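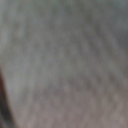
Tuvville Household Water Use Survey: Data Card

Released Tuesday, November 3, 2015
Maintained by the Fistomska Institute, Tuvville office

Summary
The data set contains monthly water meter readings from 300 households in Tuvville and the neighboring district of Blackburn. Readings were supplied by the households on paper cards and entered by Institute staff. The release holds 3000 records, one per household per month, for 10 months ending in October.

Files
readings.csv: household code, month, meter reading in gallons
households.csv: household code, district, number of residents, garden (y/n)
changes.txt: corrections made after first entry

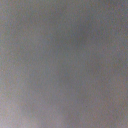
Are the readings adjusted for leaks or meter replacement?
Readings are published as received. Where a household reported a new meter, the month is noted in changes.txt and the old and new readings are both given.

Known limits
Apartment buildings with a shared meter are not covered. Blackburn households joined by invitation and should not be taken as typical of the district. Garden status was recorded once, at enrollment, and was not updated.

Terms of use
The data may be used for research and teaching. Users may not attempt to identify any household. Published work should cite the Fistomska Institute and the release date.

Related material
The Brendik rainfall tables use the same month codes and may be joined to readings.csv on the month column.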